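Visit Report: Open Day at the Bollden Community Chat Service

Members of our web services group attended the open day held by Bollden at its Colamia office on a Tuesday in August. The purpose of the visit was to learn how the company runs hosted chat rooms for clubs, schools and small websites, and to decide whether its service would suit our own member forum.

Registration opened at 9 a.m. Visitors were divided into 2 groups, one for site owners and one for moderators. Our party joined the first. The opening talk covered the history of the service, which began as a message board for a local radio club and was later rebuilt as a chat platform under the name Flurkus. The company reported that 1256 groups were active on Flurkus at the end of the previous month.

The first session dealt with setting up a room. A site owner chooses a room name, selects a language and receives a short piece of code to paste into a page. Staff placed a room on a test website during the talk. Questions from visitors mainly concerned page loading and the display of the chat window on older phones. The presenters stated that the window can be set to open only when a reader selects it, and that this setting is recommended for pages with many pictures.
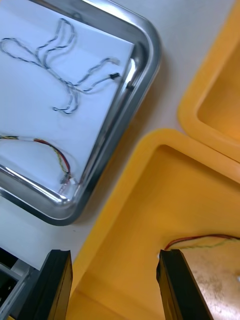 The second session was given over to moderation. Each room has an owner, who may appoint moderators and guests with limited rights. Moderators may mute a user, remove a message or close the room for a fixed period. All such actions are written to a log that the owner can download. Our group asked how long the log is kept. The period depends on the plan, and we were advised to confirm it in writing before signing an agreement.

After lunch, visitors were shown Strobel, the message filter now being offered to larger groups. Strobel compares new messages with a word list kept by the room owner and holds any match for review. The standard list contains 3000 entries and may be edited. Several visitors noted that the list is weak in languages other than English. The company accepted the point and said that further lists were being prepared, but gave no date for their release.

The final part of the day was an open discussion on moving an existing forum to the service. Member names can be imported from a file, while passwords cannot, so each member must set a new one at first sign-in. Our forum has 1052 registered members, and the extra support work this would create should be considered with care.

The group recommends a trial of one room on the events page, with two moderators appointed from the present forum team. Pricing for the Strobel filter was not available on the day and has been requested by email. Copies of the handouts may be obtained from the web services office during normal hours.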